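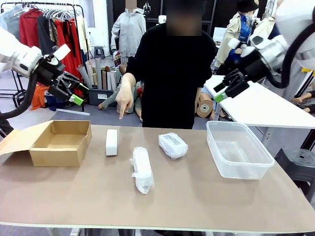 Two arms, one cardboard box and a pointing finger: packing practice at Elano.

By the time I arrive on Friday, the robot has been learning to pack for most of the morning, and it would be kind to say the morning has gone slowly. Dagmar Lukáč, who runs teaching sessions at Elano, is kinder than I am. "It's finding its feet," she says. It has no feet. It has two arms, and today both belong to Gangadharan Iyengar.

He sits at a pair of handles on the other side of the room, and whatever his hands do, the robot's hands do a moment later. He reaches, it reaches. He scratches his nose, and Lukáč shouts at him.

The job is the sort of thing a bored teenager could manage in a stockroom: pick up a parcel, put it in a box, don't crush it. Each go is recorded, and the recordings are fed to a program called Fokeo, which tries to work out what the human was up to. Lukáč wants 1000 good ones before she lets it try alone. So far she has 119.

Bubble wrap is the villain. It slides, it bulges, and its loose ends catch on things. "A hard block is easy, you always know where its edges are," says Iyengar. "Wrap something up and it turns into a jellyfish."

A good attempt takes him 18 seconds. A bad one can take 60, and usually ends with him lifting both hands off the handles and staring at the ceiling. Bad ones are kept too, in a separate folder, in case Fokeo can learn something from despair.

I am allowed a turn. The handles are lighter than I expected and the delay is small, just long enough to make you feel slightly drunk. I close in on a parcel with what I believe is great delicacy and shove it along the table. Lukáč watches the screen for a while.

"We won't be using that," she says.

Iyengar takes his seat back, rolls his shoulders and starts on number 120. She goes round to the table to set out the parcels again - a little further apart this time, and one of them turned sideways.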